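Removing hard water spots from a shower door?

Mikkel Kárason
Posted 2025-11-07

We moved to Kilgate in August and the glass shower door already looks like frosted plastic. I've tried dish soap, window spray and a lot of scrubbing. The water here is super hard (the kettle is a mess too). A replacement door is $300 and I'd really like to avoid that! Any ideas?

Sơn Thái
Plain white vinegar, warmed up a little. Soak paper towels in it, stick them flat on the glass and leave them for 15 minutes, then wipe with a soft sponge and rinse. My door took two rounds and the bottom corner took three, ugh. Keep vinegar off any marble or other natural stone, it'll etch it. And get a squeegee, they're 5 bucks and you'll use it every day.

banine_mom
what he said about vinegar. or just get a shower curtain lol

Moriarty
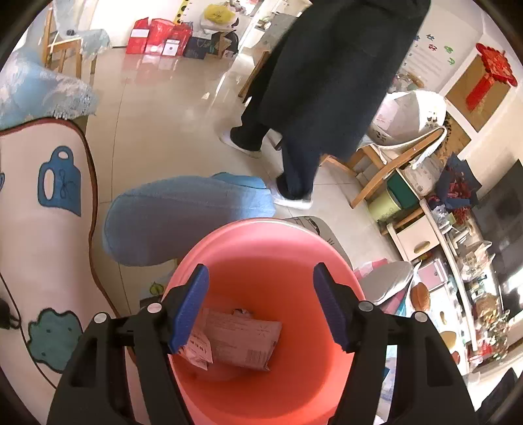 Vinegar works on newer spots, but for old crusty ones I'd go with citric acid powder, a couple of spoonfuls in a quart of warm water. I mix mine in a plastic bucket, a red one like that, and I always check there's nothing lying on the bottom first, like the flat packet with the barcode in there. Test a small patch before you do the whole door, especially if the glass has a coating on it.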